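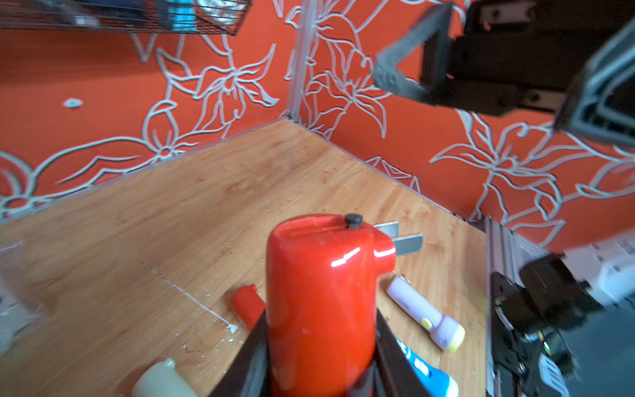

Clearing off the back room table, finally

Posted Apr 5, 2022

I have been promising myself since before Christmas that I would deal with the table in the back room, and last weekend the rain settled in and I ran out of excuses. So I made a big pot of coffee, put the radio on, and sat down to go through it all, one thing at a time, the way my grandmother used to sort buttons.

If you've been reading here a while you may remember that table. It came from a yard sale over in Quinlan the summer we moved, and I paid 7 dollars for it and then spent a good deal more than that on gas getting it home. I always meant to refinish it. What it became instead is the place where things go when they don't have a place. You walk in from the hall with something in your hand, you think "I'll put this away later," and down it goes on the corner by the wall. I do it, everybody in this house does it, and I suspect the mail carrier would too if we let her in.

It still has a nice warm color to it, that orangey tan wood gets when it's been lived with, but oh my, the scuffs. And there's a long white streak running across it that I have now gone at with a putty knife, a wet rag, and finally my own thumbnail. I think it's glue, though it could be paint. We did a lot of both in there during the winter we fixed up the dollhouse. Part of it has come up in chips, which then had to be swept up along with all the crumbs (I do not know why there are crumbs, we don't eat in there, or at least I don't).

The thing I kept coming back to was the little red plug. It's a shiny, chunky, rounded thing with two flat prongs sticking out the side, a slot across the top, and a small black knob near the back corner. It looks important. It looks like something that will be sorely missed the minute the trash truck turns the corner. I took it all through the house trying to work out what it belongs to. The lamp in the den, no. The old radio, no. I asked at supper and got a lot of shrugging. My best guess is that it has to do with a fan we gave to my sister when she moved out to Nilton, in which case she has been without it for 2 years and never said a word, which would be just like her.

So it's in the "ask about it" bowl for now. I recommend having one of these bowls, by the way. I used to have only a keep pile and a throw pile, and I'd get completely stuck on something like that plug and end up leaving the whole table for another month. Now the stuck things go in the bowl and I keep moving. The rule is that the bowl gets emptied in June, and whatever still hasn't been claimed goes. I have broken the rule before - there's a key in there that has been through several Junes - but I like having it.

The flashlight was a happier story. It's lavender, with a pale yellow ring around the head and a little yellow button on the side, and I was so pleased to see it that I said hello out loud. I'd been using my phone to see into the back of the linen closet like some kind of burglar. It has a hook in the pantry now, down low where anybody can reach it, and I've given everyone a speech about putting it back. We'll see how the speech holds up.

Then there were the small odds and ends. A little red cap, or it might be the stub of a marker, I went back and forth on that one longer than I'd like to admit before I tossed it. A blue and white thing that I'm fairly sure started life as a toothbrush, with a white pattern printed on the blue. I kept that for scrubbing around faucets, so it lives under the sink with the rags. And a crumpled clear plastic bag with things in it, which I saved for last because I never want to know. It was mostly more bags. Well, I suppose somebody was being thrifty.

When the top was finally bare I washed it down with warm water and a bit of dish soap, dried it, and then stood there deciding whether this is the year I sand it. My neighbor swears by an oil she orders from a shop called Javach, and she brought me over the last inch of her can to try on the underside first. I dabbed it on near one leg and it came up a lovely deep honey color. It also smelled so strong that I had to open both windows in the rain. I think I'll wait for warmer weather and haul the table out onto the porch.

The whole business took me 90 minutes, and that's with a long stop in the middle to read an old Trurnodari seed catalog that had slid down behind the table against the wall. (I have dog-eared the page with the pole beans. I do this every spring and then plant the same bush beans as always.)

I'd love to tell you it has stayed clear. As of this morning there's a library book on it, a single glove, and a roll of tape, all in that same back corner where the two walls meet. I'm leaving the tape there because I need it tomorrow for my niece's package. The glove I'll ask about at supper, and I'll bring the plug to the table too, in case anybody has had a change of heart.

If you have a red plug-looking thing like mine and know what it goes to, please leave me a comment. My sister isn't answering her texts.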